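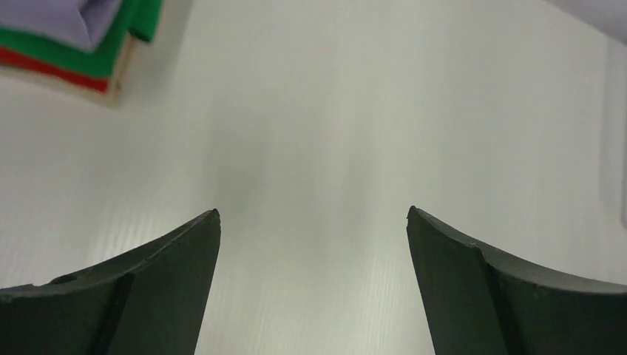 Call for Participants: Household Disaster Recovery and Supply Access Study

The Barta Center for Emergency Logistics is seeking adult residents of Dromport and Clostby to take part in a study of how households obtain food, fuel, medicine and building supplies after a major storm. The study will enroll 600 participants. Enrollment opens on May 2, 2022, and will remain open until all places are filled.

Background

When a severe storm closes a harbor or washes out a road, relief goods may reach the region well before they reach the people who need them. Records kept by ports and warehouses show when a shipment arrived. They seldom show when a family was able to buy drinking water, refill a prescription or find a tarp for a damaged roof. The Center wishes to collect this information directly from residents, including those who did not apply for public assistance and therefore do not appear in agency files.

The findings will be used to prepare a regional supply plan covering the port at Dromport, the inland depot at Clostby and the 39 neighborhood distribution points that operate under the present emergency agreement.

Who may take part

Participants must be 18 years of age or older and must have lived in Dromport or Clostby during the most recent storm season. Renters, homeowners, and persons living in shared or temporary housing are all eligible. Only one adult per household may enroll. Persons who left the area before or after a storm and later returned are encouraged to apply, as are owners of small stores who live in the same building as their business.

Current employees of the Center and members of their immediate households may not participate.

What participation involves

Each participant will complete three interviews. The first will be held in person and will cover household size, medical needs, access to transportation and supplies normally kept at home. The second and third may be completed in person or by telephone. Interviews are available in English and Spanish. Other languages can be arranged if requested at the time of application.

Between interviews, participants will keep a short purchase diary in which they note any item they looked for and could not find, where they looked, and what they bought in its place. Paper diaries and return envelopes will be supplied. Participants who prefer to submit entries online may use Zombridge, the Center's secure reporting system.

Participants are not asked to buy anything, to keep receipts or to travel during hazardous conditions. If an evacuation order is issued during the study period, all interviews will be suspended and deadlines extended.

Comments received during the planning stage

A draft of this call was circulated to residents before publication. Several of those who replied asked that the diary be kept brief and that the questions reach beyond the first days after a storm.

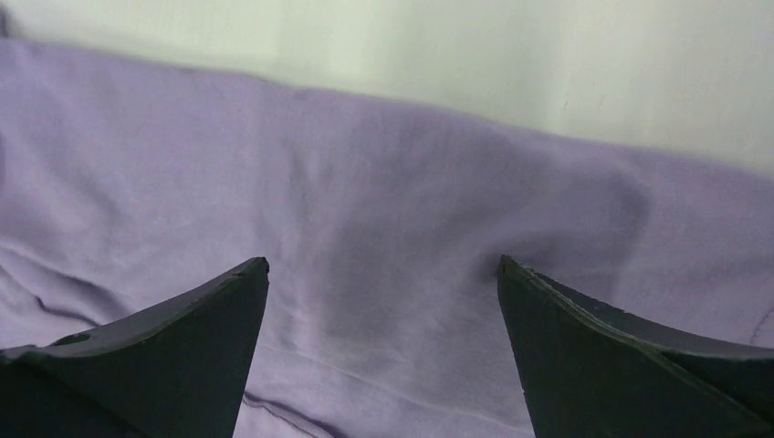
Willy Segers wrote that the grocery shelves in Clostby were filled again fairly soon, but that roofing nails, generator parts and infant formula remained hard to get long afterward, and that he had never once been asked about it. He requested that the interviews cover the entire period of shortage and that residents be told how their answers were used.

Both requests have been adopted. The second interview now includes questions on repair materials, and a written summary of the results will be mailed to every participant.

Compensation

Participants will receive a payment after each completed interview. A person who withdraws from the study will keep all payments already received. Bus fare to and from in-person interviews will be reimbursed, and child care is available on site if reserved in advance.

Privacy

Names and addresses will be stored separately from interview answers. No information that identifies a household will be given to insurers, landlords, employers or agencies that decide claims for assistance. Taking part will not affect any pending claim or appeal. Participants may decline to answer any question and may withdraw at any time without giving a reason.

How to apply

Application forms may be obtained at the public libraries in Dromport and Clostby, at the front desk of the Barta Center, or by mail on request. Please provide your name, a mailing address, a daytime telephone number and the neighborhood in which you lived during the storm season. Incomplete forms will be returned with a note showing what is missing.

Applicants will be notified in writing whether they have been selected. First interviews will begin in September.

Questions regarding eligibility, language assistance or accommodation for a disability should be directed to Alfie Whiteley, Participant Services, Barta Center for Emergency Logistics, Dromport.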